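Review: the Gallardo dry-wipe planning board, large size

The following assessment was prepared for member libraries and learning centres considering the replacement of wall-mounted notice boards with portable ones. The board was bought at the normal price through the supplier's catalogue and was used in the study room at Grustcombe for one full term before any conclusions were written down. Neither the maker nor the supplier saw the text in advance.

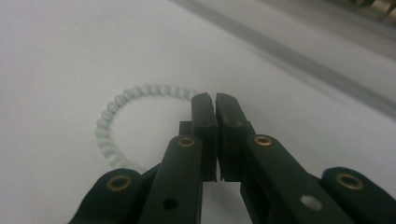 Kumthorpe, December

The Gallardo is sold as a planning board for shared rooms. It arrives flat, wrapped in paper, with four rubber feet, a cloth and a single black pen. The feet are pressed into shallow recesses on the back and hold well on a smooth table. On carpet they serve no purpose and may be left off. There is no frame to assemble, and a member of staff was able to put the board into use within a few minutes of opening the parcel.

The writing surface is the strongest part of the product. Ordinary dry-wipe ink came away cleanly with the cloth supplied, including ink left in place over the half-term closure. Red ink was slower to clear than black or blue and on two occasions required a damp cloth. The manual advises against spirit-based cleaners. This advice was followed throughout, and we are therefore unable to comment on what such cleaners might do.

Glare was a concern before purchase. The old wall board at Grustcombe could not be read from the window seats in the afternoon. The Gallardo has a softer finish and may be tilted or moved to suit the light, and readers at every seat reported that they could follow a timetable written on it in letters of moderate size. Thin pens were less successful, and we would suggest a medium tip for any group larger than four.

Storage is less satisfactory. The carrying strap is an extra item at £12, and without it the board is awkward for one person to take through a fire door. The corners are only lightly protected. One of them was marked in the second week after a short fall from a trolley, although the damage has not spread and the surface beside it remains sound. 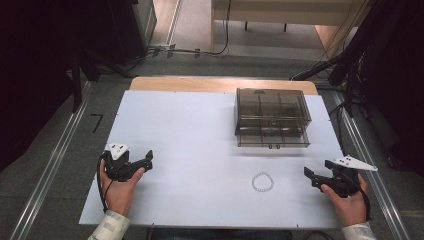 A white board laid flat on a table, with room to work from the near side.

At £129 the Gallardo is not a cheap purchase. The nearest alternative, the Plorent folding board, costs £41 less and packs into a smaller space, but its central hinge leaves a ridge that interrupts any table or grid drawn across it. Centres that mainly need a board for brief notices may find the Plorent sufficient. Those that draw up rotas, seating plans or reading schedules will find the single surface worth the difference.

The guarantee covers the surface for five years and the feet for one. Replacement feet are available in packs of four. The supplier answered our enquiry on spare parts promptly – a second enquiry, concerning bulk orders, took rather longer.

Recommended for study rooms and small meeting rooms, with the strap included in the order. Not recommended where the board must be carried between floors each day.

Requests to borrow the Grustcombe board for a short trial should be addressed to Dayana Ochoa at the Kumthorpe office.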